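Equipment Planning > Budgets and Quotes
Topic: First budget for automating bin and crate handling, what am I missing?

bkaczmarczyk
Posted in August

We run a small returns area at Drirnitz. Plastic bins come back, get tipped out, get sorted and go onto steel carts. I have been asked to put a number on one mobile arm with two-finger grippers for next year. Flimstead quoted the base unit and one set of fingers. My draft has the unit, shipping, install and 11 days of training. My boss thinks that is the whole list. I don't.

Our bins are ribbed on the outside with a thick rounded rim, and film and other bits get left in them.
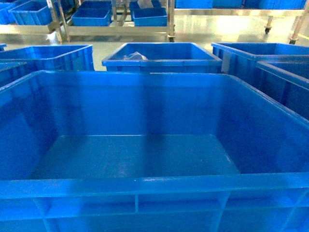

The carts are on casters, so they are never parked in quite the same spot. I want to know if I should budget for fixed docking positions or pay more for better vision. The price gap in the quote is 8 percent of the total.

faith_r
Docking, every time. A stop bolted to the floor is cheap and your own people can fix it. We paid for the vision upgrade at our site and still ended up adding floor stops in the second year. Put that money into spare fingers.

Sudix_user
Disagree with Faith. Floor stops are fine until somebody changes the layout. We moved ours twice in 16 months and each time it meant drilling, patching the coating and a day down. Ask Flimstead for a trial before you sign, using your own bins, dirty ones included.

igorz
Both of you are skipping wear parts. How many sets of fingers does the quote include? One set is not enough for a year if you handle anything besides light bins.

bkaczmarczyk
One set. And yes, it would be more than bins. The same unit is supposed to move traffic cones and help set up the temporary lanes when trucks come in.
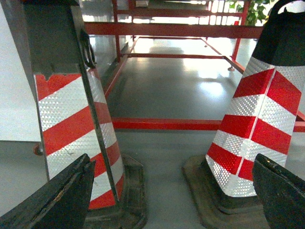
Igor, spares are now their own line in the draft. I had them under "misc" and that was a mistake. Look at the left finger there, scuffed all over with a chipped tip, and then look at what it has to work next to: dusty rubber bases and a square steel frame right behind the cones. I would plan on harder use for the cone work than for the bins. Does anyone have a replacement rate they trust?

igorz
I don't trust anyone's rate but my own log, and mine is for cartons. Buy three sets, write down the date each one goes on, and you will have a real figure for the next budget.

faith_r
Three sets is a lot to have sitting on a shelf. Two, and get the lead time in writing. If it's under a couple of weeks you are covered.

igorz
If the lead time holds. Ours didn't.

smiyazaki
Coming at this from the planning side. Cones and bins are two separate jobs, and I would cost them separately even if one machine does both. Otherwise the bin work ends up paying for the cone work and you can't tell which one was worth it. We did this with Szewczyk as the integrator and ended up dropping the second job. It only came to 91 hours a year of labor.

bkaczmarczyk
That's useful. I don't have an hours figure for the cones at all. I'll get one before I send anything up.

Sudix_user
Here is the order I'd put the lines in. Change what you like.

1. Base unit, shipping, install.
2. Spare fingers, with the lead time stated in the quote.
3. Trial on site with your own bins and cones, paid if it has to be.
4. Floor markings and safety signs. Check that the crates, the arm's reach and the walking lane all fit before anyone paints.

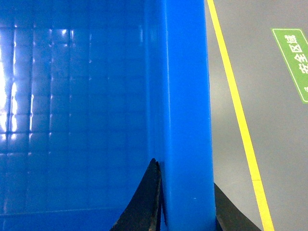
5. Training, plus a refresher for whoever is on the late shift.
6. Docking or vision, decided after the trial and not before.

faith_r
I can live with that list. I still say number 6 comes out as docking.

smiyazaki
Add a line for service visits. Flimstead leaves them off the first quote unless you ask — at least they did with us.

bkaczmarczyk
Asked them this morning. Service is extra, and so is travel. I'll post the revised total when I have the cone hours.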